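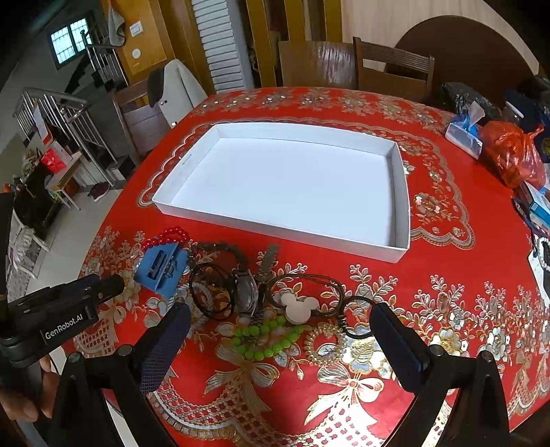
Tips for recording tidy-up demos at home

Small, bendy things are my favorite subject for teaching a robot to tidy. Blocks and cups are fine for a first weekend, but bracelets! They slump, they roll, they tangle with their neighbors, and every one of them wants to be picked up a little differently. These are my notes from a season of doing it at the dining table for the Murkness home set, and I hope they save you some fiddling.

Setting up the table

Leave your everyday tablecloth on. I used to strip the table down to bare wood and my early recordings all looked the same, which is lovely for a catalog and not much use to a model that has to work in other people's homes. Flowers, shiny thread, a busy border - keep all of it.

Give the items somewhere clear to go. A shallow tray or a box lid with low walls works well, as the fingers can come in from above without knocking the side. Push it far enough back that you have a good working area in front, and keep your spare gripper within reach of your other hand.

Do a slow practice reach from your chair before you record anything. If your elbow hits the chair arm or you have to stand up halfway, move the tray.

Choosing the pieces

Mix your bracelets. Elastic cord, metal links, round beads, thin loops, something with a charm on it. Old costume jewelry is perfect. Leave grandma's pearls in the drawer, and skip anything with a cracked bead or a clasp that's about to go.

Spread them out for the first batch, then let them overlap for the second. I do 12 takes of each layout and then shuffle the lot. By 50 takes my wrist has had enough and my grip gets lazy, so that's where I stop for the day.

Picking up and placing 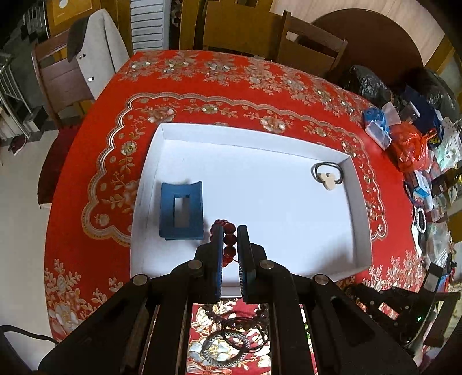 Beads like a light squeeze. Close the fingers slowly and let the string settle between them before you lift, and if a bead slides, keep recording and try again, as a recovery is well worth having in the set. I like to vary where things end up too, so a stand goes in the tray along with the loose pieces. Set it off to the left, as with the blue one here, and you still have a far corner for something like the black cord with the mouse-head charm. Strands of red beads are a treat to work with because they show up so well against a white tray, though against a red cloth they're much harder to pick out, and I'd want plenty of both.

Cord bracelets are the stubborn ones. Pinch where the strands sit closest together and lift straight up. For a heavy charm, grab the cord just beside it so the weight doesn't swing about.

Open the fingers all the way before you pull back. I ruined most of a Timano batch by leaving early and dragging the loop out again with me!

Between takes

Wipe the finger pads with a dry cloth every so often - hand cream and table crumbs both end up there. Check the pivot pins while you're at it.

Name your files before lunch, while you still remember which layout was which. Mine go by layout, then take, then a word or two if anything odd happened ("snagged," "two at once"). Flag the odd ones and send them in with the rest.

Afternoon sun moves fast across a table. I get about 2 hours before the bright patch has crossed from one side to the other, and I record straight through it.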